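Colour first: how the Jolham store sorted out its parts racks

The parts store at Jolham supplies three assembly cells from one set of racks. Its supervisor has run the room for eight years and rebuilt the storage twice in that time. We spoke to her on a Monday, before the afternoon issue run, about containers, shelf heights and labelling.

The first rebuild, she says, was a mistake of scale. The store bought deep bins for everything, on the assumption that fewer containers would mean less handling. "You end up with 1,000 fasteners in a bin and the one bracket you want underneath them. The bin is full, the count is wrong and the picker is in it up to the elbow."

The current arrangement separates bulk from kit. Bulk stock arrives and stays in large plastic containers. Kitted parts go into shallow open trays, one tray per job, and the trays are set out on two-tier racks with a yellow finish. Yellow means the rack is live. Grey racks elsewhere in the building hold quarantined or returned stock.

"A black tray on a yellow shelf has an edge you can see from the aisle," she says. "On the old grey shelving we lost trays in plain view. The colour did more for us than the labels did."

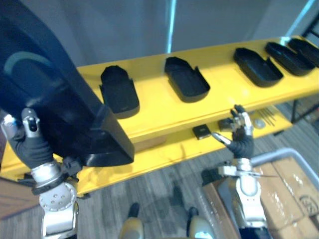 Tray spacing is left to the picker. The store trialled fixed dividers supplied by Lultelitz and removed them after 17 days. The dividers held the trays square to the shelf, but they also caught the tray walls on the way out, and small parts jumped the side. "A tray at an angle is fine. A tray that has to be yanked is a problem."

The lower tier is less strictly governed. Officially it is for items awaiting a tray: odd spacers, discs, short lengths of rod. She clears it at the end of each shift and considers anything still there the following morning to be a fault in the paperwork - usually a part issued against a job that has already closed.

Labelling follows the Nasum format, a 13-character code with the bin location first. She would prefer the part number first. "The location changes. The part number doesn't. We've raised it."

Asked what she would alter next, she names the aisle width by the Mahmoud cell, where two trolleys can't pass, and the height of the upper tier, which she wants lowered for the shorter staff. The racks are bolted, so that work is booked for the November shutdown.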